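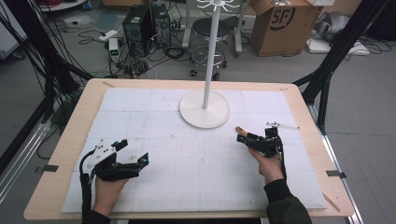 *Crédit photo : Ileana Grecu*

# De la conservation des registres paroissiaux

La consultation des registres paroissiaux demeure, pour quiconque entreprend une recherche généalogique, l'étape la plus exigeante. Le présent billet expose les principes que j'ai retenus après deux campagnes de dépouillement consacrées au fonds Ciobanu, déposé à Lerkwood.

Ce fonds comprend 775 actes de baptême, de mariage et de sépulture. La première campagne, achevée en octobre, a porté sur 450 d'entre eux. Il convient de rappeler que la graphie des patronymes n'y est soumise à aucune règle constante : une même famille peut figurer sous trois formes différentes dans un seul cahier. J'ai donc choisi de transcrire chaque nom tel qu'il se lit, puis d'indiquer la forme normalisée dans une colonne distincte.

M. Bogdan Filip m'a fait observer que les mentions marginales – souvent négligées par les dépouillements antérieurs – renseignent sur les parrainages et les déplacements entre paroisses. Cette remarque m'a conduit à reprendre l'ensemble des cahiers déjà traités.

S'agissant de la datation, les actes dépourvus d'année ont été rattachés au cahier qui les contient, sans conjecture supplémentaire. Les lacunes sont signalées par des crochets.

Le relevé des mariages sera mis en ligne en premier. Les lecteurs disposant de copies anciennes sont invités à me les signaler par courrier, en précisant la cote du document et l'état de la reliure.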